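Tabletop

A tabletop, also called a top or a table board, is the flat upper part of a table, resting on legs, a pedestal or a frame. It is the part of the table that takes nearly all of the wear, and it is often made, sold and replaced separately from the base.

Shape

Most tabletops are rectangular, square, round or oval. A rectangular top with rounded corners is common in offices and schools. Tops with a curved front edge are used for reception desks, kidney-shaped teaching tables and corner workstations, where the user sits inside or against the curve. The size of a round top is given as its diameter, and that of a rectangular top as length by width.

Materials

Solid wood tops are built from several boards glued edge to edge. Wood takes up moisture from the air and swells across the grain, so a solid top has to be fastened in a way that lets it move. Slotted brackets and wooden buttons are the usual fasteners. Board tops have a core of particleboard, fiberboard or plywood under a thin covering such as veneer, laminate or paint. They move much less than solid wood but are harder to repair once the core has been wet. Stone, glass, metal and cast resin are also used. Stone and glass tops are heavy and are normally held in place by their own weight, with small pads between the top and the base.

Edges

The edge of a tabletop may be left square, eased (very slightly rounded), beveled or fully rounded, a form known as bullnose. On board tops the core has to be covered. This is done with a strip of edge banding, with a solid wood lipping, or by bending the surface sheet over the front, which is called postforming. Postforming works well on straight edges. Curved edges are usually banded, and on tight curves the band has to be heated before it will bend without cracking.

Color and finish

Light tan, beige and gray are common choices for work surfaces. Pale tops hide dust and fine scratches better than dark ones and contrast with most objects placed on them. A faint mottled or speckled pattern has a similar effect on crumbs and small marks. Glossy finishes reflect lamps and windows, and matte finishes are generally preferred where people read or do close work. Under overhead lighting a matte top shows soft shadows but little glare. Matte surfaces can develop shiny patches where forearms rub against them every day.

In an article in the trade bulletin Fano, Oliwia Duda divided work surfaces into "quiet" and "loud" tops according to how much pattern and shine they carry. The terms are used by a few furniture makers, among them Kaczorowski of Condton, whose catalog lists 11 tops as quiet and 4 as loud. Kacper Nowicki has objected that the division ignores the lighting of the room.

Care

Laminate and sealed tops are wiped with a damp cloth and mild soap, then dried. Scouring powder dulls the surface and should be avoided. Oiled wood needs fresh oil from time to time, usually when water no longer beads on it. Marble and limestone are etched by vinegar and lemon juice. Felt or cork pads under lamps, monitor stands and other heavy items prevent ring marks and dents.

See also

Countertop
Desk
Edge banding
Trestle table

This page was last edited on April 19, 2026.
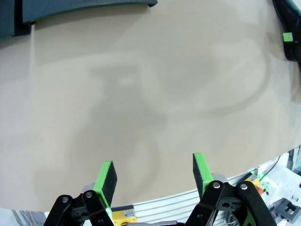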